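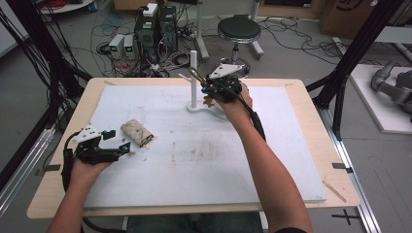

3.2 Property handling at the scene and after

Small items recovered after a shooting pass through more hands than any other class of evidence in our sample. Of the 3106 property entries we read from the Wadgate and Greditz divisions, 1803 concerned objects that would fit in a closed fist: keys, cartridge cases, coins, rings, buttons. Entries of this kind were the most likely to carry a vague description. An officer writes "ring, yellow metal" or "pouch, cloth", and the next person to open the store has to decide whether the thing on the bench matches the line in the book. A brass-coloured ring and a beige cloth pouch with a dark brown strip along one edge, as in Figure 4, give the writer enough to work with, yet entries with both a colour and a distinguishing mark were uncommon in either division.

Figure 4. Small items on a white foam board: ring and upright peg near the centre, cloth pouch to the left.

We coded each entry for four features: colour, material, size and any mark or damage. Two readers worked separately and then compared results. Where they differed, the entry went to a third reader, whose decision stood. Entries written in the station were fuller than those written at the roadside, and the gap was widest for night shifts. Mbeki (interview notes, Wadgate) puts this down to the form itself, which leaves a single line for the description and half a page for signatures.

The divisions also differed in when the entry was made. Greditz requires the book to be filled in before the officer leaves the scene. Wadgate allows it to be done by the end of the shift, and in 300 cases the time of entry fell after the officer had already handed the item over. We do not treat these as losses. In most of them the item could be traced through the store's own register, which is kept separately and checked every March.

A revised form was brought in at Wadgate on 5/18/18, following a request by Girard, then head of the property store. It has separate boxes for colour and material and a larger space for marks. Our sample contains up to 800 entries made on the new form, the exact number being uncertain where pages were photocopied without their headings. Colour was recorded far more often on these pages. Size was not, and the form has no box for it.

The Butt substation was left out of the comparison, as its books for the period were incomplete.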